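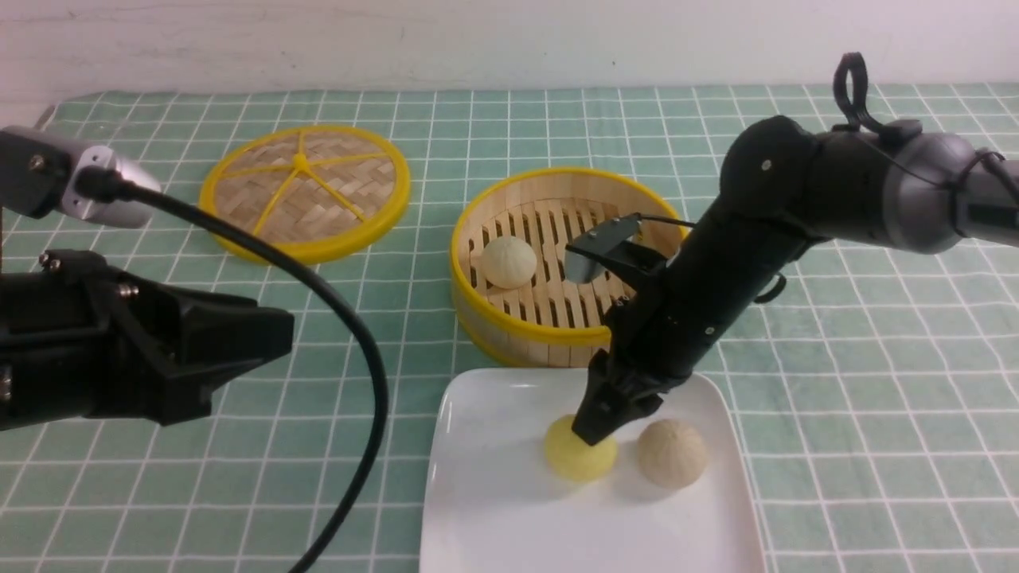 How long do I steam a filled bun that's been in the fridge overnight?
Ten minutes over a steady simmer, lid on, and then leave it alone with the heat off for 3 more before you lift anything.

I get that one every single term, so it goes at the top of the handout this time. The rest of these notes cover what we did in the second half of the evening: loading the basket, steaming, and getting the buns out and onto a plate in one piece. The dough notes are on the July sheet and I'm not repeating them (if you lost yours, ask Marion Urquhart at the desk, she has a stack).

The basket

A bamboo basket is a very simple thing and I love mine more than most of my pans. You've got a deep ring for the wall, a slatted floor so the steam can come up between the strips, and a woven lid that lets a little of it out again. The ones with a yellow plastic rim, and spokes across the lid, work the same way as the all-bamboo ones as far as I'm concerned. Just keep the plastic well away from a gas flame -- pick a pot that the basket sits on top of, so nothing hangs out over the burner.

Soak a new basket in cold water before its first use and then run it empty over simmering water. It'll smell like a lumberyard. That goes away.

Lining it

Buns stick to bare slats. Sometimes you get away with it, and I'm lazy at home and often try, but for class please cut a square of parchment for each bun, a bit bigger than the bottom. Cabbage leaves are fine too and I like the taste they leave. If you bought the perforated Skinner rounds from the supply list, one round does the whole basket, but trim it first so you aren't covering every gap around the edge.

Loading

Give them room! A bun that looks lonely going in will have filled out quite a bit by the time it's done, and two that touch will tear when you pull them apart. I'd much sooner do an extra batch than squeeze one more in. Start the water before you load, get it to a simmer, and only then put the basket on.

Plain, pleated and yellow

Pleated tops are for the filled ones. The smooth domes can be either, so make up a rule for your own kitchen and stick to it, or you'll be breaking buns open to find the bean paste. For yellow dough we used pumpkin puree, the Mullent kind in the small can, which is thick enough that you only need to hold back a spoonful of the milk. Squash you've roasted yourself is wetter. Go slowly with it and see how the dough feels.

Wrinkled skins

A soft wrinkle on top is nothing to fret about and it eats just the same. If the whole bun has collapsed and gone chewy, you probably proofed too long or had the water at a wild boil. Drips from the lid can also leave dents, and when you take the lid off, tip it away from you and away from the buns. Set it down flat on a dry cloth.

Moving them to the plate

Pick up from low on the sides with a light hold. Tongs are okay if you barely close them -- a fresh bun takes a dent very easily and keeps it. A plate with a raised rim is handy when you're carrying, and leave a gap between buns there too, as they're tacky for the first few minutes.

For next time

Bring your basket, a plate, and a tea towel. Steam one plain and one pleated at home from the same dough and write down what was different. If you want to read ahead, it's the Ulaso chapter in the course binder, the part on fillings. Skip the section on freezing, I'm rewriting it.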